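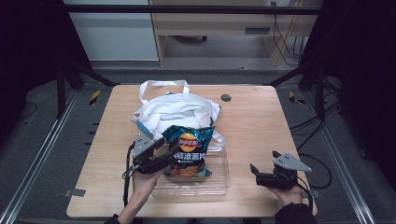

How to Pack Chips in a Tote Bag Without Making Crumbs

By Larysa Kravets
4 min read
90 shares

I have carried a lot of potato chips to a lot of picnics, and for years they arrived as seasoning. The tote bag took the blame. It's a sack with handles, it has no opinions about shape, and whatever you put in first gets sat on by whatever you put in last. A cheap plastic tray fixed most of it.

What you need

One bag of chips, unopened. Wavy ones hold up a little better than flat ones, in my experience, and my experience is extensive.
One fabric tote with loop handles.
One shallow plastic tray, rectangular. Clear is nice when you want to see what has leaked.
A table with enough room to let the tote slump, as it will.

Step 1: Measure the tray against the tote

Lay the tote flat and put the tray on top of it. You want a finger of spare fabric on each side. If the tray is as wide as the bag you'll spend the afternoon stuffing a drawer into a sock, and the corners will go through the seam by August. Mine came with a box of pastries from Halim, the bakery near my old apartment, and it fits as if they'd planned it.

Step 2: Stand the chips up in the tray

Put the tray down in front of the tote and stand the chip bag in it, logo facing you. Hold it by the sides, near the middle, and don't squeeze. All that air is the only protection the manufacturer gave you. I pinch the left side first and bring the other hand in once I know the thing is going to stay up.

If it keeps sliding, move it to the back of the tray and let it lean. 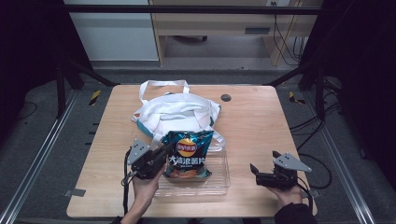

Leaning is fine. I used to fuss over getting the bag dead vertical, and then my friend Hernán Nina pointed out that I was about to carry it on a bus.

Step 3: Open the tote properly

Pull the handles apart and fold the top edge down a couple of inches, like a cuff. Now the mouth stays open by itself for nearly four seconds. Work quickly.

Step 4: Lower the tray in

Tray first, level, with the chips riding on it. Keep one hand under the tray until it touches the bottom. Dropping the last inch is tempting and you will hear the result.

Step 5: Fill in around it

Napkins and a rolled dish towel can go beside the chips. Jars and cans get a separate bag. So does the melon. I can't believe I have to write that down, but I've been to potlucks with Marisol Salazar.

Step 6: Unfold the cuff and carry it by both handles

One handle tips the tray, and then you're back where you started, with a bag of dust and a plastic tray.

Getting it out again

Reverse everything. Lift the tray, not the chips. The tray can also serve as a serving dish, if your standards are where mine are.

2 comments

Dayana Cárdenas
Works with tortilla chips too, but I had to trim the tray.

Isabelle Robichaud
You forgot the dip.

Related
How to Fold a Tote So It Fits in a Drawer
Which Picnic Blankets Survive Wet Grass
Saving a Stale Bag of Crackers
Lids That Fit Nothing: A Kitchen Inventory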